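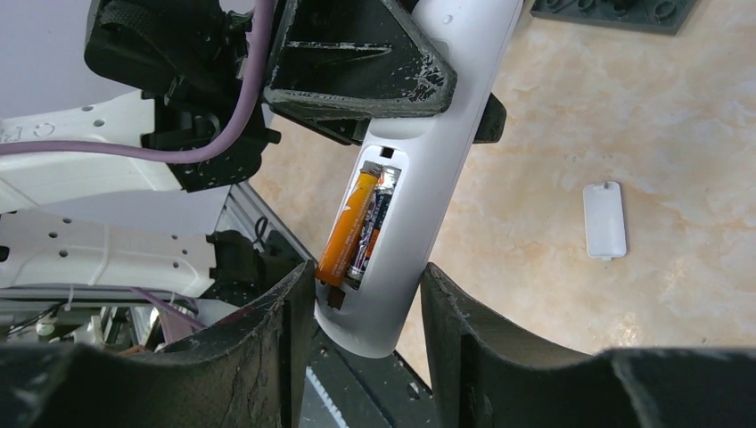
When the robot comes to your bench
Speaker notes, Drevesard, 28/06/2024
Reading time: 3 minutes

Slide 1. Wait until people sit. Say good morning, say that I work at Moter in Skadstead, on the returns floor, and that I am not an engineer. I was asked to speak about what changed for us and I will keep to this.

We are 72 people on the floor. Before January, the battery bench was a place where everyone had to work one part of the shift. You take a handset from the tray, open the cover, look at the batteries, check the contacts, close it, next one. On a full day there were 800 of them. My thumb was sore in the evening, and I think many thumbs in this room know the feeling.

Slide 2. Han. Explain that Han is the name of the cell, and that we did not choose it. Han has a gripper with two black fingers. It was put at the same bench where we used to sit, and this was a mistake in my opinion, because for the first weeks it looked as if it had taken a chair from somebody.

Say slowly: opening the cover is the hard part for a machine. The cover is small and light, and there is little to hold on to. The batteries lie close together, so a finger has to come in at the right angle. A person does this without thinking, and so we never wrote down how we do it. When the engineers asked us, we had to learn to say it in words. That took 14 meetings. 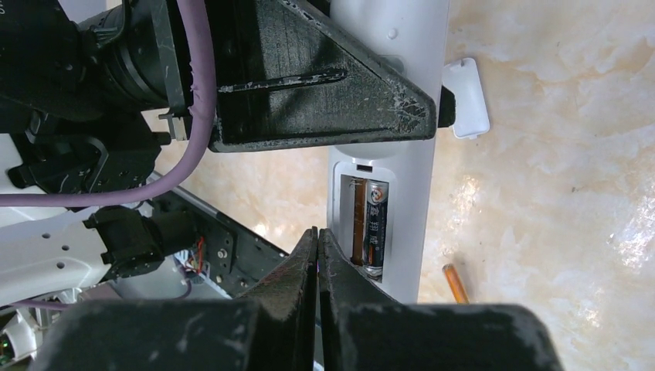
One colleague from the late shift told me that she did not mind the robot, she minded the meetings, because in them she was asked to explain her hands and then she heard nothing for weeks. She asked me to say this today. I say it as she said it. (Pause here. Do not soften it.)

Slide 3. What we do now. Han runs during the early shift and one of us stands with it. On its best day it finished 623 handsets, and the rest came to us. The person beside it decides when to stop it, and does not need to ask permission. We had to fight a little for this rule and I am glad that we did.

What I miss: we used to talk at the bench. Now the one beside Han stands alone, and must keep the eyes on the covers on the table and on the fingers. We changed the rota so that it is two hours and not more.

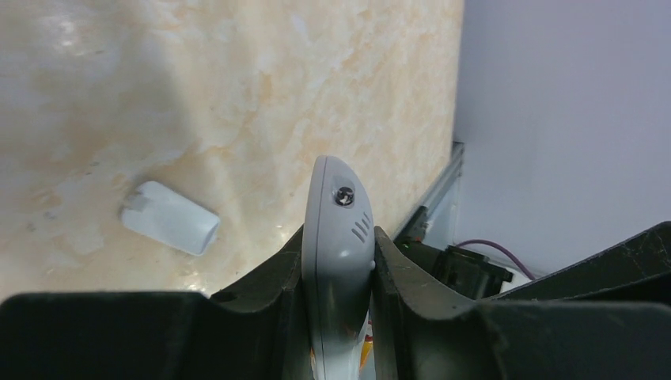
Slide 4. What I would ask for, if it was your floor

Ask who will answer your questions after the installation, and get the name on paper. Ask for the training in paid hours. Ask that the old bench stays for the difficult pieces.

Then questions. If there are none, tell about the rota again.

Related items
Two hours at the cell: how we wrote the rota
Notes from the Skadstead returns floor
Words for hand work: a short list

This site uses cookies to remember your language. By reading on you accept them.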